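Picking a Disc Format and Living With It
April
Notes by Tincuța Vasiliu
15 shares | 30 comments

Opening. Say hello, thank Ye-ji Kwak for setting up the room. Phones off. I'll take questions after the second part and again at the end.

My subject is the choice we made about how to put out the Jirwood catalog on disc, and what it cost us when the players changed. Jirwood is a small label, 378 titles, mostly regional films and a few concert recordings. Most people here have handled at least one of them.

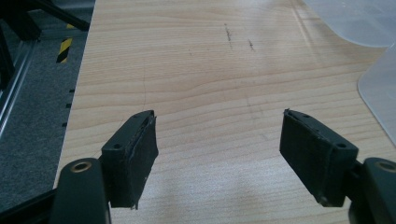

Hurley Home Video Archive, Formats and Playback Group

Start with the catalog as it stood. Every title existed on standard DVD. Of those, 290 had masters good enough for a high-definition release. The rest were tape transfers and would have gained very little. Gönül Kahraman went through the masters and made the list, and her list is still the one we use.

The label had two offers. Demirtaş would press the discs at a lower price per unit but wanted a minimum run on every title. Godano charged more and would press any quantity. The sales staff liked the first offer. I liked the second, and I was outvoted.

Pause here. Ask how many people in the room still own a player that needs a firmware update before it will read a new disc. Give them time to answer.

What went wrong with the minimum runs:
Slow titles filled the warehouse. We paid storage on them for years.
A menu fault on one batch meant the whole run had to be replaced, at our expense.
Stores sent back unsold stock in one go when they cut their shelf space.

Don't spend long on the menu fault. Nermin Değirmenci is covering authoring errors in the next session and has better material on it than I do.

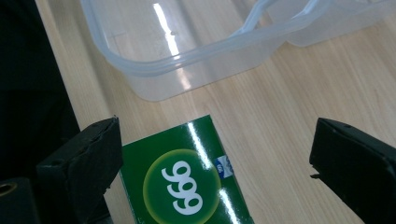 Part two: players

Customers blamed the disc when a title wouldn't load. In most of the cases we followed up, the same disc played in a different machine. We began keeping a list of models and firmware versions by the support phone, and calls got shorter.

Read out the sample call if time allows. Keep the caller's name out of it.

Mention region coding. We dropped it on all new releases and had no complaints from the rights holders. Sevim Baysal wrote to each of them first, and I would advise anyone doing the same to get the answers in writing.

First break for questions. Ten minutes at most.

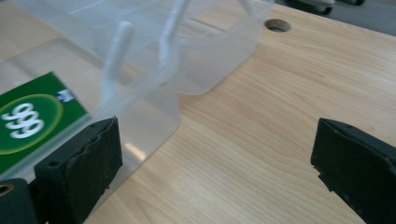 Part three: what we do now

Short runs, pressed to order. Files are kept in two places and checked twice a year. We still sell standard DVDs, and they outsell the high-definition versions on nearly 30 titles, mainly the older comedies.

Streaming will come up. Our answer is that we license some titles and keep the disc rights separate. Don't discuss the fees.

Close with the address for the catalog list and take the remaining questions. Handouts are on the table by the door.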